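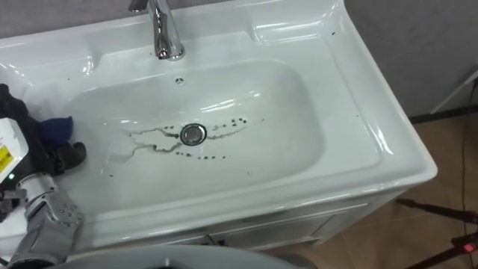

Observing Notes: A Faint Comet in the Morning Sky

January 2019

The observing group at Grecu completed its winter comet program this month. The program was directed by Smaranda Dumitrescu, with measurements by Florin Oprea and myself. Its purpose was to record the brightness of one faint comet before dawn and to compare the results with those obtained last May.

We collected 330 usable exposures. A further 53 were set aside on account of thin cloud - most of them from a single session. Each exposure was measured against the same seven reference stars, and every value was checked by a second reader.

The comet was fainter than we had predicted. Its coma, the cloud of gas and dust that surrounds the solid nucleus, remained small and nearly round. No tail could be measured with confidence. Dr. Dumitrescu advises against firm statements about dust production until the May exposures have been measured again with the present reference stars.

Readers who wish to receive the full table of measurements may write to Concetta Zuccaro at the Grecu office.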